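Gostik Gears - hand-guided demonstrations of small gear handling

README, kept up by Efua Bawa. Please write to her or to Jeptoo Mollel if something doesn't open.

What this is

Gostik Gears is a set of 600 demonstrations of an arm handling small metal gears and a flat ring-shaped disc, all of it done under remote control by people who had never met the arm before they joined us. We put it together because our own first policies were hopeless with anything small and shiny, and we had a hunch that the trouble lay more in our demonstrations than in the training code. If you have a similar problem on your own bench, we hope you'll get some use out of it, and do tell us how you fared!

The work itself is simple to explain. The operator brings the open fingers over a gear, closes on it, lifts it and sets it down in a new spot, which may be the bare mat or the disc. The disc is the harder of the two by a good margin, and new operators should leave it until their second session.

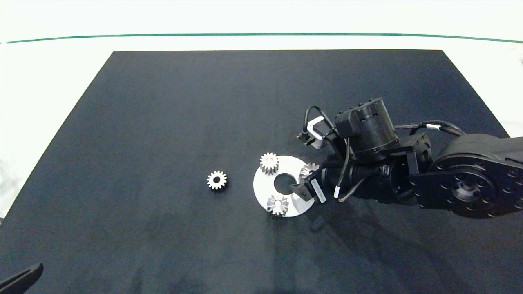 We split the operating among four people: Jeptoo Mollel, Amber Postma, Josefien De Smet and Henk Verschueren. You will find their styles quite different once you start replaying. Henk comes in low and slow from the side, while Amber likes to hover, think, and then drop straight down - both are fine, and we made no effort to iron the differences out. Each episode carries an operator tag so you can train on one person at a time if you prefer.

How a demonstration is given

1. Set out the gears and the disc. Vary the layout every time, even when it feels like enough variety already.

2. Take hold of the Paltar leader handle and wait for the arm to match your pose before you press record.

3. Close gently. A gear should be held by its outer teeth with the bore left clear, and if it tips over in the fingers, let it go and take it again in the same episode. We kept these second tries and they are marked "regrasp". 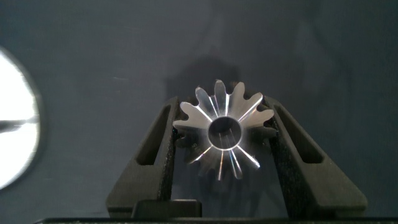

4. Set the gear down, open the fingers fully and back off before you stop recording. Episodes that end with the fingers still closed are filed under "partial".

5. Type a short note if anything felt odd. The notes are free text and some of them ramble, for which Josefien has asked me to say she is not sorry.

What is in each episode

You get the overhead view, the wrist view, joint positions, finger opening and the handle's own readings, all on one clock. The views disagree a good deal about color and brightness. We left them as they came, so please do any balancing on your side and keep the originals. In the wrist view you will often see the arm's own shadow lying across the work surface, and parts near the top are sometimes only partly in view. 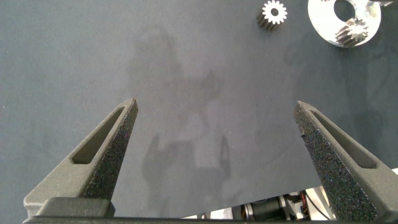
Known problems

- 13 episodes have a gap in the handle readings. They are listed in gaps.txt.
- Reflections on the metal can wash out the teeth, and automatic gear outlines go wrong there more than anywhere else.
- The "regrasp" tag was added by hand and Amber found a few misses when she went back through it in January.
- The notes switch between English and Dutch without warning.

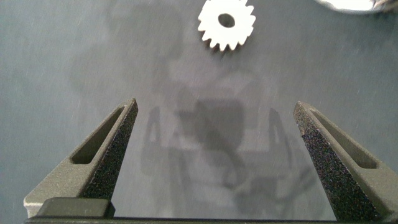 SPLITS AND USE

Keep the 14 held-out layouts out of your training set, please. They are in the folder called hermans, after the bench where we planned them, and our own numbers are all reported on those. Everything else is yours to mix as you like. The loader is in the tools folder and needs nothing beyond the usual packages. Run it with the check option the first time - it takes a while, but it will tell you if a download went bad.

You may use the data for research and teaching. If you publish with it, a mention of Gostik Gears and the Irninov lab is plenty.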